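Comparing Two Hands on a Peg Board

This page covers how we compare robot hands on the insertion board before choosing one for a job. It assumes you already have two arms mounted, powered and reachable from the same controller. If you are still at the mounting stage, read the Nivness setup page first and come back.

What you need

A flat board with pegs, holes and at least one larger block. Ours was made by Pesta, but any board with a few different shapes will do.
A dark, matte tabletop or cloth.
Clamps or double-sided tape for the board.
A head camera that sees the whole board.
A log sheet, paper or otherwise.

Step 1. Fix the board

Tape the board down in the middle of the table, where both arms can reach most of it. Push on each corner. If it slides at all, tape it again. A board that creeps a few millimeters during a session will ruin the later trials, and you will blame the hand for it.

Step 2. Set the lights and the camera

Shiny fingers are hard on cameras. Turn the overhead lights down and check the live picture for blown-out spots on the knuckles. Lower the exposure until you can see the edges of the fingers against the board. White parts will look a little gray, and that is fine.

Lock the exposure and white balance before the first trial. Auto settings will shift every time an arm crosses the picture.

Step 3. Zero both hands

Open each hand fully, then run the zero routine in Praltlow. Do this with nothing near the fingers. Close each hand on a strip of foam and read the force at each fingertip. If one finger reads much lower than the others, zero it again – a loose cable will also do this, so wiggle the connector before you go further.

Step 4. Set the closing force

Start at 3 newtons and go up in small steps until the hand can lift the block and hold it while the arm moves. Write down the lowest setting that works. Deepak Prajapati wrote our log template, and it has a box for this at the top. Use the same block for both hands.

Step 5. Run the block trials

Run one arm at a time and park the other above the far part of the board, palm down, fingers slightly curled. Parking it off the table gives you more room but changes the lighting, so pick one position and stay with it.

For each trial, grasp the block upright with the fingers wrapped around it, and look at where each finger lands before you lift. Contact on the side as well as the front is what you want. With fingertips on the front only, the block tends to turn as the arm speeds up. 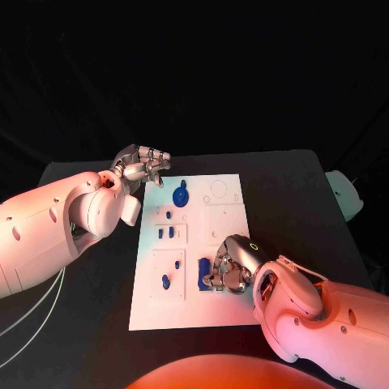 Step 6. Run the peg trials

Repeat with the small pegs. Use two fingers and leave the rest open. Do 50 trials per hand, with a break and a fresh zero halfway through. Log a miss, a drop and a jam as separate results. On our last run in June the Effiong hand got 86 percent of the pegs in and jammed most of the others at the lip of the hole.

Step 7. Compare

Put the two sheets side by side and look at the jams first. Misses are usually a camera or calibration problem and will show up with either hand. Drops point to force or fingertip wear. If the two hands are close, rerun only the smallest peg.

Save the Praltlow settings file with the sheets, under the same session name.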